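Urkatero Community Help
Schools, Libraries and Reading Groups
Topic: Arranging and labelling picture books by subject

How should a small school library arrange its picture books once they no longer fit a simple A to Z by author?

Posted by Seung-woo Byun

I have responsibility for the library of a two-form infant and junior school. The picture book collection stands at 700 titles, of which 349 were added in a single delivery last February, when a neighbouring infant school closed and its stock was transferred to us. The books are at present shelved alphabetically by the author's surname, spine outwards, in low wooden units.

This arrangement served us adequately when the collection was smaller. It now causes difficulty for two groups of readers. The youngest children cannot yet use an alphabetical sequence and do not, in general, know the names of authors. They ask for a book about a dog, a new baby or a tractor. Teaching staff, for their part, ask for books on a subject connected with the term's work, such as moving house, the seaside, or falling out with a friend, and have to rely on my memory or on the catalogue, in which the subject entries are incomplete.

The governing body has asked me to prepare a proposal for rearranging the collection by subject. I should be grateful for guidance on the following matters.

First, how many subject groups can children between four and seven reasonably be expected to use? I have seen schemes with a great many headings and am doubtful of their value at this age.

Second, where should a book be placed when it belongs to more than one subject? A large share of our stock falls into this position. A story in which a grandfather teaches a child to grow beans might be placed under families, gardens or food, and each teacher would look for it in a different place.

Third, what form of label is most durable? The transferred books carry coloured dots applied by the previous school, many of which are peeling at the corners, and the colours do not correspond to any list that came with the boxes.

Fourth, should the rhyming stories and the counting and alphabet books be kept apart from the subject groups altogether? Our reception teachers make heavy use of both and would prefer to have them together.

Our catalogue software is Rodis. It permits one shelf location for each copy and any number of subject terms. I would add that the budget for this work is small, and that the units themselves cannot be replaced this year.

Nam-gil Joo

I supervised a similar rearrangement at a primary school of comparable size and have since advised on several others. I shall take your points in the order in which you raised them, with some remarks on procedure at the end.

On the number of groups, I would recommend a modest list. We began with too many headings and found within one term that the children were using perhaps half of them. Our present list is as follows: Animals; Families and Homes; Friends and Feelings; School; Things That Go; Weather and Seasons; Food and Growing; Bedtime; Folk and Fairy Tales; Funny Stories; Monsters, Dragons and Magic; Long Ago and Far Away. The wording was tested with a Year 1 class before it was adopted. "Transport" was rejected by the children in favour of "Things That Go", and they were right, as the group also holds books about diggers and cranes.

I would advise against any heading that gathers books by the background of their characters. A story in which a Nigerian family goes to market or a Korean family keeps the new year belongs with the other stories about families, where every child will come across it. Teachers who wish to find such books for a particular purpose should be able to do so through the subject terms in the catalogue. The same applies to books with a disabled child in the leading part. Adults frequently propose a separate shelf with the best of intentions, and the effect is that the books are borrowed for one week in the year.

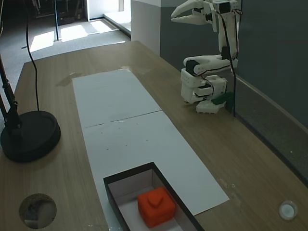
On books with more than one subject, the shelf and the catalogue should be allowed to do different work. The shelf location should answer the question of what a child would say the book is about. The subject terms in Rodis should record everything an adult might search for. Your book about the grandfather and the beans would, in our library, stand in Food and Growing, with terms for grandparents, gardens, vegetables, patience and intergenerational friendship. Where two members of staff disagreed about a location, we read the opening pages to a small group of children and asked them. The answer was seldom in doubt.

It is important that the decision be written down. We kept a single sheet of rulings, to which we still refer. It contains entries such as these:

Talking animals who behave as people (attend school, live in houses, quarrel with sisters): shelve by the subject of the story and leave the animal out of account.

Animals who behave as animals: Animals.

First day at school: School, even where the story is mainly about being frightened.

New baby: Families and Homes.

Death of a pet or relative: Friends and Feelings, with a catalogue note so that teachers may read the book beforehand.

Christmas, Eid, Diwali, Lunar New Year and other festivals: Families and Homes for most of the year, moved to the display unit for the weeks concerned.

Retellings of a well-known tale with the roles altered: Folk and Fairy Tales, beside the version it departs from.

Wordless books: by subject, with the catalogue term "wordless".

The first of these rulings will settle more cases than all the others together. Before it was made, our Animals group held nearly a third of the collection and was of no use to anyone who wanted a book about animals.

On labels, I would remove the old dots before applying anything new. A warm hairdryer held a short distance away will loosen most of them, and any residue on a laminated cover may be wiped off with a cloth and a very little white spirit. Please try this on a worn copy first. For the new labels we used a coloured strip at the foot of the spine together with a small printed symbol on the front cover, upper left, beneath a clear cover. The symbol is necessary. Several of our pupils cannot distinguish the red strip from the green, and many picture books are too thin for a spine strip to be seen in any case.

On rhyming stories, I would shelve them by subject and identify them with a catalogue term and, if your reception teachers wish it, a second small symbol. Counting and alphabet books are another matter. They are asked for by type and we keep them in a box of their own at the end of the reception unit. I see no objection to an exception of this kind, provided that it is the only one.

Within each group we do not alphabetise. Books are placed face outwards in boxes where space permits and in no order otherwise. Some colleagues find this difficult to accept. A child returning a book need only match the symbol, and even the reception class can be relied upon to do so correctly after a few weeks' practice.

As to procedure, I would suggest that you take one group at a time and leave the remainder in its existing order until you reach it. We did Things That Go first, as it was the easiest to define and the most in demand. Allow 90 minutes for each session of sorting. Beyond that length the decisions become careless. Change the locations in Rodis on the same day that the books are moved — if this is left until later, the catalogue will be wrong in ways that are slow to discover.

You may also find, as you handle each book, that a number should be withdrawn. I would expect this particularly of transferred stock. Duplicates, torn copies and books whose pictures of other countries are badly out of date may be set aside for review as you go.

Eshun Road Reading Group

We are not a school but may be able to help with the third point. We run a shared box of picture books for families and used the Mindis adhesive labels. They have held well on hard covers and less well on paperbacks, where the corners lift. We now put tape over the top.

We only have 2 categories, which are "Short" and "Long". Parents seem satisfied with this at bedtime.

Seung-woo Byun

I am obliged to both contributors. The distinction between animals who behave as people and animals who behave as animals had not occurred to me in those terms, and I have this afternoon applied it to one unit with good results. More than half of the books I had marked for Animals have gone elsewhere.

I have one further enquiry, should Nam-gil Joo be able to return to it. We hold a number of picture books in two languages, given by parents over several years. At present they stand together on the top of a unit near the entrance. Should they be distributed among the subject groups in the manner described, or kept together so that families may find them easily when collecting children?

Nam-gil Joo

We keep ours together, near the door, for precisely the reason you give. I recognise that this is a second exception and that I advised you to permit only one. The families concerned have a few minutes at the end of the day, often with a younger child in a pushchair, and would not search through twelve groups. Where we hold a second copy of a dual-language book, it is placed in its subject group with the rest.

Each should carry the subject symbol in either case, so that it may be moved later without being labelled again.

This topic was last updated on November 9, 2020. Replies remain open to registered members of Urkatero Community Help.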